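Sorting the junk drawer, the shed shelf and everything in between

Posted 24 October 2024 in Workshop & Home

Quick one tonight, been meaning to write up the small parts stuff for ages and people keep asking. No particular order. Skip what you don't need.

Start with one drawer. One. Not the whole garage. Tip it out on an old bedsheet so when you get bored you can grab the corners and the whole lot goes back in. I have done this more than once.

First pass is fast. Pick it up, drop it in a bin, next. Three bins is plenty – keep, toss, belongs somewhere else. Don't stop to test batteries. Don't stop to read the old receipts. If you have to think for more than a breath it goes in keep and you deal with it on the second pass.

Batteries. Loose ones get tape over the ends before they go in any kind of box, especially the square nine volts. Old ones go back to the store drop-off, not in the trash. I keep a coffee can by the back door for the dead ones and empty it when it gets heavy.

Screws. Ok so everyone wants to sort by size, length, thread, head, the lot. Don't. Wood screws, machine screws, drywall screws, everything else. You'll find the one you want in a handful of wood screws quicker than you'll find the right tiny drawer out of 50. Candela Miranda wrote in to say she sorts by job instead (deck, hinges, electrical plates) and that sounds good too if you remember your jobs. I don't.

Glass jars look nice and they break on concrete. Use plastic. Peanut butter jars are the best, wide mouth, you can get your whole hand in. Soak the label in warm water with a squirt of dish soap, then rub the sticky part with cooking oil and a rag. Wash again after or everything you put in there gets greasy.

Shallow beats deep. Anything deeper than your hand turns into layers and the bottom layer is gone forever. Same goes for kitchen drawers by the way.
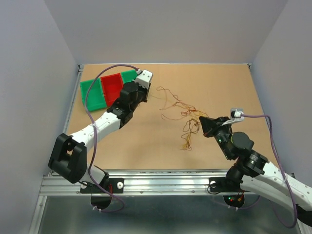
Open bins, green – red – green. No lids to fight with.

Lids. Take them off anything you use every week. Stack the lids somewhere flat and forget about them. Lids only go on stuff that gets stored up high or out in the shed where the dust and the spiders get in.

Color is handy if the whole house agrees on it. At ours green is keep and red is going out the door. Write it on a strip of masking tape too, becuase guests and kids don't know your system. Pencil on masking tape lasts longer than you'd think, marker fades in a sunny window.

Kitchen version of the same thing. Twist ties, rubber bands, bread clips, birthday candles, takeout menus. Bands go around a cardboard tube. Candles in a sandwich bag with the matches NOT in the same bag. Menus – recycle, you look it up on your phone anyhow. Old spice tins are good for picture hooks and thumbtacks.

Cords and chargers. Wrap each one loose around your fingers, no tight bends by the plug, then stuff it in a toilet paper tube. Write on the tube what it goes to. If you can't say what it goes to, put it in a bag and date the bag. Mine says March. When March comes around again and nothing's been missed, out it goes.

Shelf bins sliding around? Cut a bit of rubber shelf liner to fit underneath. Or a strip of wood tacked along the front of the shelf, low enough that you can still lift the bin over it. Ezequiel Manzano uses an old yardstick, cut in 2, one for each shelf. Looks great.

Musty drawer. Empty it, vacuum the corners, wipe with half white vinegar and half water, leave it open all afternoon. Don't put things back damp. Sticky runner? Rub a candle stub along it. Not cooking spray, it goes gummy and picks up crumbs.

Glue tubes stand upright, cap down or cap up depending on the tube, read the side. Super glue in a small jar with one of those silica packets from a shoe box. Open paint does not live in the junk drawer. Yes somebody asked.

Sandpaper – accordion file, grit written on the tabs. Cheap office one is fine. Keep it off the floor or it curls.

Keys that don't open anything. Try every lock in the house once, one evening, then tag teh ones that worked and get rid of the rest. Spare for the neighbor's place gets a tag with a word only you two know, never the address.

Last pass. Put back only what you reached for this past year, plus fuses, plus the flashlight. The flashlight goes at the front.

Next time, stains on wood cutting boards and that drain smell question from Caradog Eynon. Got a tip, leave it in the comments below.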